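The Sweater Shelf
6/7/21
7 min read

Every June I do the sweaters. I put it off through the first warm weeks, when a cool evening can still fool you, and then one morning the heat comes in with the light and I know I won't want wool against my skin again until fall. So I strip the throw off the bed, open the closet, and pull every knit I own out onto the bedspread in one glorious heap.

I love this job! I realize that puts me in a small club. Friends of mine will do almost anything to get out of seasonal closet work, and I have been known to drive over and do theirs (for lunch, if it's a good lunch). There is something about handling each piece, one at a time, that brings the whole winter back. The gray cardigan that went to the lake. The green turtleneck I bought in a panic before a wedding in Climden, where the hall had no heat and the bride wore boots. You forget how much you like your own clothes when they are jammed together on a shelf.

My mother sorted by color. I sort by thickness, and I'll defend it to anyone. Thin knits can be stacked high and don't mind a little pressure. Medium ones want more room. The big fuzzy ones, the ones with real loft to them, go on top of everything, where they can breathe and puff up as much as they please. If you pack a fuzzy sweater at the bottom of a bin in June, you'll pull out a pancake in October, and it takes days of hanging around in a steamy bathroom before it looks like itself again.

Before any of that, though, comes the flat inspection. It is the step people skip, and it's the one I would keep if I had to give up all the others. Lay the sweater on the bed, front side up, and smooth it from the middle outward with your open hands. Don't tug. Tugging stretches the rib at the neck and the hem, and a stretched rib never quite forgives you. Then look at it. Look for pills under the arms and along the sides, where your sleeves rub all winter. Look for a pulled loop, a thin spot at the elbow, a dab of something on the front that you stopped noticing in January.

Stripes make this easier, by the way. I am a great believer in striped sweaters, for reasons of pure joy, but they also come with a built-in ruler. When a striped knit is lying straight, the lines tell you so.

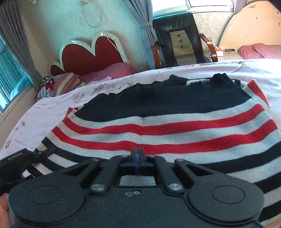
When it's lying crooked, they tell you that too, and much faster than a plain sweater ever would. A stripe that dips on one side means the body has twisted a little under you, and if you fold it that way it will sit that way until fall. Nudge it back. Knit is wonderfully forgiving about being nudged. I pat along each line with my fingertips until it looks level, then I see to the sleeves, then I stand back for a second and admire it — I can't help it, a red and white stripe on a flowered bedspread just cheers me up.

About that bedspread. A bed is the best folding table in any house, and I say this as someone who once owned a proper one. It's wide and it's soft, and you can walk around most of it. Knits don't slide on it the way they do on a polished table. The only thing I'd warn you about is height. Mine is low, and after an hour my back has opinions, so I take the fold kneeling on a cushion when the pile is large.

Now the fold itself. I learned mine from Darragh Ó Briain, who ran the knitwear counter at Kinsella when I worked there one winter, and who could put a table of sweaters back in order while carrying on two conversations. His method was plain as toast. Sweater face down. One side in toward the center, with its sleeve laid back along the body so the cuff points at the hem. Other side the same. Then bring the hem up to the shoulders, once for a thick knit, twice for a thin one, and turn the whole thing over so the neckline shows.

"Let the air decide," he used to tell us. He meant that you shouldn't press. A folded sweater has a natural height, and if you lean on it to get it flatter, you're only ironing in creases that you'll see every time you wear it. I think of him each time my palm starts to bear down.

I've tried other folds. I did the little upright packets for a while, standing in a row like files in a drawer, and for T-shirts I still do. With heavy knits they slump. By the second week my drawer looked like a shelf of tired books. I've tried rolling, which I like for travel and for nothing else. I have also tried leaving everything on hangers with the body folded over the bar, and that one has its fans, but I end up with a ridge across the chest of anything soft.

Washing comes before storing, always, even for the sweater you wore only once. Moths are drawn to the traces we leave behind, and a clean knit is a much duller meal. I wash by hand in a basin of cool water with a capful of wool soap, press the water out against the side, and roll the sweater in a bath towel like a jelly roll. Then it dries flat on a rack in the shade of the porch. If you do this in a warm week you can have the whole collection done in 4 or 5 days, a few at a time, and the porch smells lovely.

Pills come off next. I own a Clovano comb, a small thing with fine metal teeth, and I wouldn't part with it. Hold the knit taut with one hand and draw the comb lightly in one direction. On a fuzzy yarn go slowly and stop early. You want to take off the little balls and leave the halo, and it's very easy to get carried away (I once combed the front of a pink mohair until it looked like a different sweater from the back).

For storage I use cotton bags, the zippered kind that quilts come in, and cedar blocks that I rough up with sandpaper each year to bring the scent back. Plastic bins are fine if everything going in is bone dry. I line mine with an old pillowcase. The bins go under the bed, thin knits in one and medium in the other, and the lofty ones go on the high closet shelf in their bags with nothing on top of them.

I keep one sweater out all summer. It's a rule of mine, and choosing it is the best part of the day. It has to be light enough for a porch at night and tough enough for a beach bag, and I have to be truly happy to see it on the chair. Last year it was a navy cotton one from the Jorley market with a button missing. This year I've changed my mind twice already, and both candidates are still lying on the pillow.

The closet, meanwhile, looks enormous. I hung up the linen shirts and the two sundresses, wiped down the shelf, and found a glove I had given up on in February. Its partner, of course, went out with the trash in March.

Reader comments

marigold_h: I did the flat inspection last night after reading this and found a moth hole in my best cardigan. Sad, but better now than in October! Any advice on darning something that fine?

Pete from Climden: I remember that hall. Still no heat.

Tessa W.: Team rolling here. I've rolled my sweaters for years and they come out beautifully, though I will admit mine are all thin. Going to try the hem-to-shoulders fold on my husband's big fisherman knit, which won't roll for anybody.

knitwitted: Please tell us which sweater won. I vote for stripes.

bluebarn: On the cedar, sandpaper works but so does a cheese grater if you have an old one. Don't put it back in the kitchen afterward.

Contact us | Copyright 2021, all rights reserved | Back to top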